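Wallpaper and Panel Hire: Frequently Asked Questions

These answers cover the wallpapers, floor sheets and panel sets supplied by Vustarton. They apply to orders placed through the website and to trade accounts. Terms for film and theatre hire are set out in a separate document.

Ordering and samples

How do I order a sample?
Samples are A4 and are cut from current stock. Add up to two to the basket without charge. Larger samples, showing one full repeat, are charged at cost and refunded against an order for the same pattern.

Will my sample match the rolls I receive?
It will match in pattern and paper weight. Shade can differ slightly between print batches. If an exact match to existing rolls is needed, quote the batch number printed on the roll label when ordering. We hold back stock from each batch for 16 weeks, after which a match can't be promised.

How many rolls do I need?
Measure the full width of the walls to be covered, then divide by the roll width and round up. This gives the number of drops. Next, take the wall height, add 100 mm for trimming, and round up to the next whole pattern repeat. Divide the roll length by this figure and ignore any remainder to find the number of drops per roll. Do not subtract doors or windows unless they run the full height of the wall.

Can I return unused rolls?
Yes, if they are sealed and undamaged. Part rolls and rolls cut to length can't be returned.

Patterns

What is the difference between Brurnus and Vulness?
Brurnus is a small geometric design with a straight match. Vulness is a larger leaf design with a half-drop match, so alternate drops start half a repeat lower. Vulness produces more waste and should be estimated with care. Both are printed on the same non-woven base.

Are dark grounds harder to hang?
The method is the same, but faults are easier to see. A pale wall behind a dark paper will show as a thin line at any joint that opens during drying. We advise painting the wall a similar dark colour first, or running a strip of dark emulsion down the line of each joint. A white leaf on a black ground also makes a mismatch at the joint plain, so check the first two drops at eye level before going further. 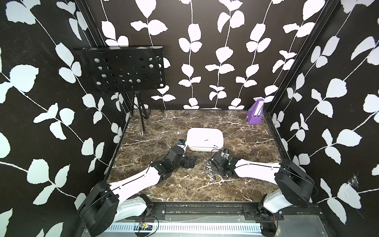
Preparation and hanging

Which paste should I use?
Use a ready-mixed paste sold for non-woven paper and apply it to the wall, not to the paper. Powder pastes are suitable only if mixed at the strength given on the packet for heavy papers.

Can I hang over existing wallpaper?
No. Old paper may lift when the new paste dries. Strip it, fill any holes, sand the filler flush and seal bare plaster before starting.

Do I need lining paper?
Lining paper is advised on uneven walls and on walls that have been heavily filled. Hang it horizontally so that its joints do not fall behind those of the top layer.

How do I deal with internal corners?
Do not take a full width around a corner. Measure from the last edge into the corner at the top, middle and bottom, add 2 mm to the largest figure and cut the drop to that width. Hang the offcut on the next wall to a fresh plumb line. A small loss of pattern in the corner is normal.

Which way up does a climbing pattern go?
The arrow on the roll label points to the ceiling. Trailing and climbing designs can be hung either way if preferred, provided every drop in the room is the same.

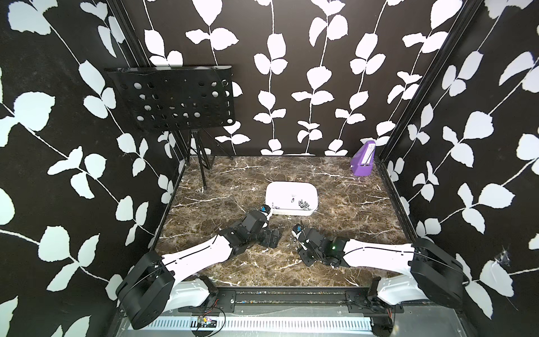 White leaf and vine pattern on black, with a dark brown marble-patterned floor.

Floor sheets

Are the marble-patterned sheets real stone?
No. They are printed vinyl. Owino is our standard grade and is intended for light indoor use. Lay it on a clean, level surface and leave it unrolled in the room overnight before cutting.

Can furniture stand on them?
Yes, with felt pads under narrow feet. Long-term loads may leave a dent – this usually eases once the load is moved.

Care

How should the paper be cleaned?
Dust with a soft brush, working from the top down. Marks may be dabbed with a damp cloth. Do not rub, and do not use cream cleaners or bleach. Dark grounds show lint and cobwebs more readily and may need dusting more often.

Can it be used in a bathroom?
Only where there is good ventilation and no direct splashing. We do not accept claims for lifting in shower rooms.

Whom do I contact about a fault?
Stop hanging after three drops if a fault is seen, keep the labels and use the contact form, choosing reason code 2931. Photographs should show the fault and the batch number. Claims made after the whole room has been hung are limited to the cost of the faulty rolls.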